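About Mander

Hi, and thanks for clicking through to the page that nobody's menu ever sends you to first. I'm the person behind Mander, which is a very small company (me, plus whoever's turned up to the workshop that night) that helps people build desk-sized robot arms at home. We do weekend classes, we sell a few parts, and we write up our builds in far more detail than most people want.

How it started

I'd been fixing sewing machines and the odd treadmill for years, and one April I bought a box of hobby servos at a clearance sale, thinking I'd make something to turn the compost. The compost idea went nowhere. What I got was an arm that could wave, badly, and then a second one that waved a bit better, and by then my neighbours were asking if they could have a go. We ran the first class in my lounge room with six people and two screwdrivers — not enough screwdrivers, as it happens — and everyone stayed till the pizza shop had closed.

The name comes from the street I grew up on. I've been asked whether it's short for "commander" and I quite like that, so feel free to believe it.

What we make

Our main project is called Cletavance. It's a two-arm setup that lives on an ordinary table, and the whole point is that you can put it together without a proper lab or a garage full of machine tools. If you can use an Allen key and you're patient with cables, you'll be fine. Yan is the single-arm version for beginners, and it's the one I'd steer you to if you've never wired a servo before.

I get asked a lot what a build at home looks like once it's going, and the truth is that it takes over the place! The table goes first, then the nearest chair. Our round black one has an arm mounted on either side, each on its own perforated plate, and then you've got the laptop and mouse, the power adapter, the tape, and cables over the edge. I used to tidy up before taking pictures for this site and I've stopped bothering.

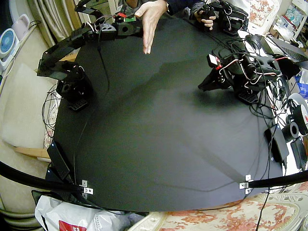 What you'll do in a class

You'll start by sorting and labelling your servos, which sounds dull and saves you a whole evening of swearing later on. Then it's brackets, then wiring, then the slow business of getting each joint centred before you tighten anything. I'm a bit of a bore about that last part. If a joint goes on one notch out, you'll be taking half the arm apart to fix it, and I've done this more often than I'd like to put in writing.

After that we get the grippers going and you can practise picking up small bits and pieces. A little circuit board makes a good test, as it's light and flat and an awkward shape to hold on to. Clothes pegs are good too. Eggs are not (please don't ask).

Classes are kept to six people so there's room at the benches. Bring a laptop if you've got one, and something with a tight sleeve if it's cold, as floppy cuffs and moving arms don't mix.

The workshop

These days we split our time between people's homes and a shared workshop in Bandby, where we rent a corner behind the woodturners. It's a friendly spot with terrible coffee and a very good pillar drill. We've run 61 classes so far and some 300 people have been through, from high school kids to a retired dentist with the steadiest soldering hand I've ever seen.

Getting in touch

The contact form is the best way to reach me. I answer everything myself, usually late in the evening, so it may take a day or two. If you've got an arm that's twitching or humming or won't centre, send a photo of the wiring along with your message and tell me what power supply you're using.

Page updated 8 November 2024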